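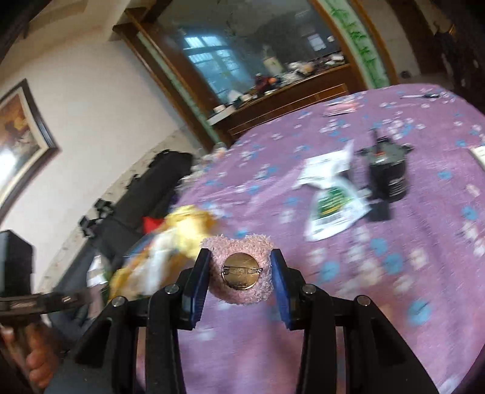
Las almohadillas deciden más que el motor

Llevo dos años montando pinzas de mano en casa y sigo leyendo hilos enteros dedicados a elegir actuador. Se discute el par, la reductora, el ruido. De las almohadillas se habla al final, cuando la pieza ya está impresa y lo que agarra se escurre. Me parece un orden equivocado.

Una pinza de dos dedos es un mecanismo sencillo: dos brazos, unos pivotes y una superficie de contacto. Los dos primeros elementos toleran errores. Un pivote con holgura se corrige con una arandela; un brazo que flexa se engrosa y se vuelve a imprimir. El contacto no perdona. Un tejido de rizo cede y se abomba por encima y por debajo del dedo, y la fuerza que mide el sensor es en buena parte la de comprimir la tela. Un sobre de plástico sellado hace lo contrario: apenas cede y resbala.

Mi segunda versión, que en el cuaderno figura como Vemell, llevaba almohadillas lisas. En 204 intentos con objetos domésticos falló 70, y casi todos los fallos fueron con envases. Pasé a una superficie con nervios, sin tocar el motor ni la electrónica, y en la misma serie los fallos bajaron a 26. No es un ensayo de laboratorio - la mesa es la del comedor y el mantel se arruga -, pero la diferencia es demasiado grande para atribuirla al mantel.

De ahí saco dos conclusiones prácticas. La primera es probar con cosas blandas, brillantes y mal colocadas desde el primer día. Los cubos impresos sirven para calibrar la apertura y para poco más. La segunda es fijar la almohadilla de forma que se cambie sin desmontar el brazo. Yo la pegaba; perdía una tarde con cada variante y acababa defendiendo la que ya estaba puesta.

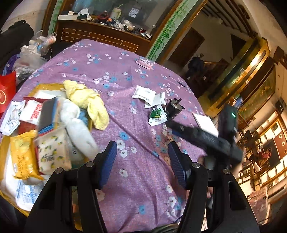

Yutong Qin no comparte el argumento. Sostiene que una almohadilla con nervios oculta un control deficiente de la fuerza, y que con un lazo de corriente bien ajustado la superficie lisa alcanza para casi todo. Añade que los nervios se desgastan: los suyos duraron hasta 900 ciclos.

Lo del desgaste lo acepto. Lo otro, a medias. Un lazo bien ajustado exige un banco de pruebas que en un piso no siempre cabe, y una almohadilla nueva se imprime en una noche. Mientras esa proporción se mantenga, seguiré empezando por el contacto y dejaré el motor para cuando estorbe.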